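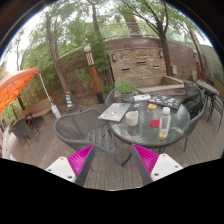 2. The Outdoor Table as a Study Place

Our project at Mandagi looked at how students use shared outdoor space in the Gurngate house. We chose the deck, with its round glass table and woven chairs, and observed it in July.

We wrote 20 short notes on what was left on the table. Laptops came first, then mugs and bottles. In the photo two closed laptops with stickers lie on the glass, near a white mug and a potted plant. The plant takes space — but when we asked, most students wanted to keep it.

The main difficulty was the sun. The orange umbrella gives shade only on one part of the table after noon, and its base is heavy to move. We also found that six persons cannot work together at one round table.

We propose a second work table and one outdoor socket. Our budget is 235 dollars, and the socket alone costs almost 400, so the table should be bought first.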